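Section 4. Comparing hand-held grippers on cloth

Read this section before you swap finger pads or change the controller profile. It assumes that both grippers are charged, paired and mounted as described in Section 3, and that you have already run the free-air check. If you skipped the free-air check, go back and do it. A gripper that cannot close evenly on air will not close evenly on a T-shirt, and you will spend the evening blaming the pads.

The Tokex sales sheet says the fingers handle "any household textile." We would not repeat that claim to a customer. What the fingers do well is pinch a raised edge of thin cloth. What they do on thick seams, slick linings and flat hems depends on the operator far more than the sheet admits, and the purpose of the comparison below is to find out how much.

4.1 What you need

Two hand-held grippers, left and right
The controller, firmware 637 or later
Two cloth items: one garment with sleeves, one flat piece
A printed or textured surface large enough to spread both
The log template (see Appendix B)

Note: Do not use a plain white surface. The Sosus tracking software loses its position on blank areas, whatever the settings page promises. A print with spaced-out marks works better. Very small, dense repeats are another matter, and we have seen the track jump from one repeat to the next.

4.2 Setting up the garment trial

1. Start the controller and wait for the status light to stop blinking. Do not pick up the grippers while it blinks.

2. Select profile 200 for both sides. Profile 100 closes more gently and looks better in a demonstration, but it lets go of anything with a seam in it. If someone hands you results recorded on 100, ask for the seam trials before you believe them.

3. Spread the garment with the sleeves pointing away from you. Smooth the body of it by hand, once. Do not iron it, starch it or pull it tight. A cloth prepared like a drum skin tells you nothing about laundry.

4. Bring both grippers over the garment with the fingers open. Keep the pads angled toward the fabric and hold the bodies low enough that you can see the cuffs past them. 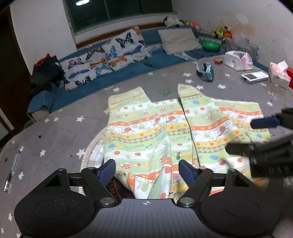 5. Choose a target on the garment and say it out loud before you move. "Left cuff" is a target. "Somewhere on the sleeve" is not, and it makes the log useless.

6. Close the near gripper on the target with a single squeeze. If the first squeeze misses, open fully, record a miss and try again. Do not nibble at the cloth with small squeezes. Operators do this without noticing, and it turns three misses into one success.

7. Lift the target by one hand's width, hold for a slow count of five, and release.

8. Repeat with the other gripper on the matching target. Change hands only between trials.

Caution: Keep your own fingers out of the linkage. The silver pivot caps look like a convenient place to rest a thumb. They are next to the part that moves.

4.3 Setting up the flat cloth trial

The flat trial is the one most people want to skip, on the theory that a flat piece is easier than a garment. We thought so too. Rochelle Faulkner ran the first set at Kastthorpe in January and came back with more misses on the flat piece than on the sleeves, which we put down to operator fatigue until Boyang Deng repeated it on a Sunday morning, fresh, and got the same pattern. A sleeve gives the fingers an edge to find. A cloth lying flat against a soft surface may give them nothing.

1. Lay the cloth flat with one corner toward you.

2. Approach the corner from above with the fingers open. Press down lightly until the surface gives a little under the pads.

3. Close slowly. The cloth should bunch up between the pads into a small fold. If the pads skate over the top, you are not pressing hard enough. If they pick up the sheet underneath as well, you are pressing too hard.

4. Once the fold is between the pads, stop pressing and lift straight up. Lifting at a slant drags the rest of the cloth and spoils the next trial.
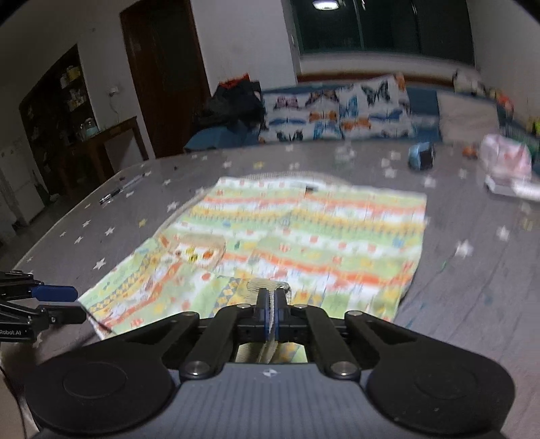

The fold does not need to be large. We have had good holds on a piece no wider than a fingertip, and poor ones on a great fistful of cloth, where the outer layers were gripped and the inner ones slid out. Log the size of the fold as small, medium or large and leave it at that. Measuring it with a ruler slows the work and has not, so far, told us anything.

5. Hold for the same slow count of five. Release, smooth the corner back down and move to the next corner.

6. After the fourth corner, turn the cloth over and repeat the whole set. Some fabrics have a slicker back than front, and an average of the two hides it.

4.4 Comparing the pads

The dark blue pads are the standard set. Hou supplies a softer alternative under part number 3944, and the supplier says it doubles grip on knits. We have not been able to reproduce that. In our trials the softer pads did better on thin woven cloth, about the same on knits, and they picked up lint so quickly that the second half of every session was worse than the first. Clean them between sets or your comparison will be a comparison of lint.

To swap pads:

1. Power down the gripper. Closing the fingers and setting it aside is not powering it down.

2. Slide the old pad off toward the tip.

3. Push the new pad on until it clicks. Check both edges for a gap.

4. Run the free-air check again on that gripper. Yes, every time.

Warning: Never run one gripper with mixed pads. The fingers will still close and the controller will not complain, but the softer side gives way first and the cloth rolls out sideways.

4.5 Reading the results

Compare like with like: same operator, same profile, same cloth, same pads on both sides. If left and right differ on the same cuff, suspect your weaker hand before you suspect the hardware, then trade the grippers between hands and run the set again. If the difference follows the gripper, send it back with the log attached. If it follows the hand, practice.

Misses go in the log with the successes. A log without misses will be returned to you unread.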